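Femholm lab expands block-stacking recordings for remote-control training

CESISTHORPE -- A robotics lab in Femholm has added a block-stacking task to its library of remotely controlled demonstrations, the lab said in its May project update. The new set contains 313 recordings, all made by operators steering a robot arm by hand controller while the arm's joint positions and camera views were logged.

The work falls under Irkham, a project that studies how few demonstrations an arm needs before it can repeat a tabletop task without an operator. With the stacking set included, the Irkham library now holds 2,155 recordings.

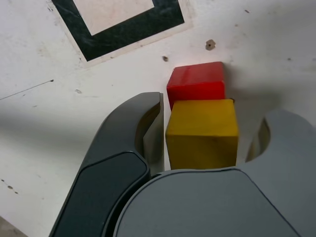
Operators sit at a separate desk and work from the camera views. Hand motion on the controller is scaled down before it reaches the arm, so a wide sweep by the operator produces a short move at the gripper. A trigger opens and closes the fingers. Releasing a second button freezes the arm in place, which lets the operator return a tired wrist to a comfortable position and pick up the motion again.

Each recording covers one attempt. The operator places the cubes on a square marker in a fixed color order, then backs the arm away. Start positions vary between attempts. Attempts that end with a dropped cube are kept and labeled as failures, and they can be included or left out when a control model is trained. 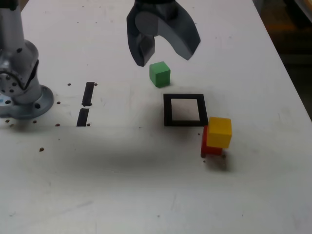
Starting layouts are chosen so that the model can't learn one fixed path. The lab changes the spacing between cubes and the distance from each cube to the arm's base. In some layouts the cubes are well separated. In others two of them sit close together, as with the yellow and red cubes at the corner of the black square, while the green one is off by itself under the open gripper. Close spacing is harder for the operator, who has to get a finger between two cubes without moving the second. Training time for new operators is 29 practice attempts, none of which enter the library.

Balaskas, the company that supplies the controller software, changed the logging rate for this set after earlier recordings showed gaps during fast moves. Commands and camera views now share a single clock. The older recordings have not been corrected and carry a separate version number.
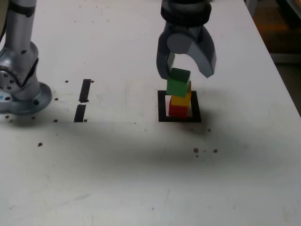
Release of the top cube remains the slowest part of the task. Operators tend to pause before opening the fingers, and models trained on the recordings copy the pause. The lab is testing 3 ways of trimming idle time from the logs and has not settled on one. Cutting every pause made early models open the gripper too soon.

A second camera view, taken close to the fingers, was used throughout the set. The lab said operators relied on it mainly for the final approach to a cube and used the wider view for travel.

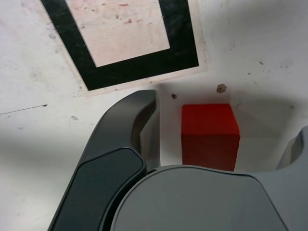 Photo: Irkham project, Femholm

Recordings from the stacking set will be shared with partner labs on request, along with the operator instructions and the list of starting layouts. A sorting task using the same table is next on the project's schedule, with recording sessions to be held in Cesisthorpe.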